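Dump It on the Bed! My Favorite Way to Clear Out Small Stuff

February 7, 2021

I used to tidy drawers one at a time, poking around in the bottom with two fingers, and I never got anywhere. Now I tip the whole lot out on the bed and love it! Everything is in plain sight, and you have to finish before you can sleep — best deadline there is.

Make the bed first and smooth the cover a little. Set a timer for 9 minutes and pick up trash before anything else. My Clutix trays come out last, once I know what's staying. 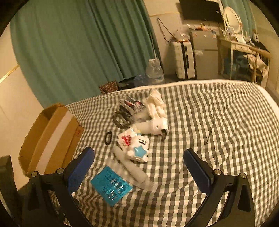

Small things are what slow me down, so I spread them in a loose line and work from one end to the other. A hair tie goes straight in the bathroom cup, packets get checked and kept or tossed, and a little white animal hugging a blue star can have a spot on the shelf (of course it can!). Crumpled cloth gets shaken out and folded right away, and clear plastic packaging goes in the bin bag by the door.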